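# Jidomance fruit sorting set

Subscribe to our newsletter for release notes. We use cookies to remember your settings. Accept | Manage

This set holds 1129 episodes of an arm picking and placing fruit, put together at Jakska with our packing crew in mind. Thảo Lã trained as a packer long before she ran the arm, and her habits (look first, squeeze last!) are all over the early episodes. 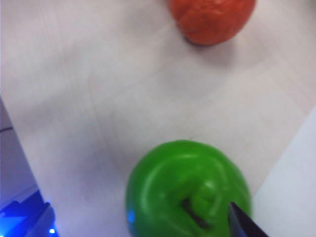 Each episode has a wrist view, a fixed view and a short text note. Please do read the notes, they were written with a lot of care.

Packers who used to sort now split the shift between checking and teaching, and Declan Mulligan got the rota changed so teaching hours count as skilled work. Lourenço asked the crew what tired them most, and the answer was fruit that sits close together. So you'll find crowded layouts too, like the green apple with an orange nearly touching it, and those are the ones we'd love help with.
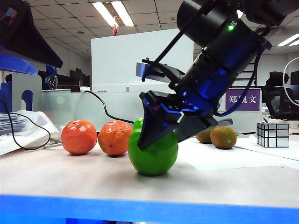
Questions go to Elīna Krūmiņa, mornings only.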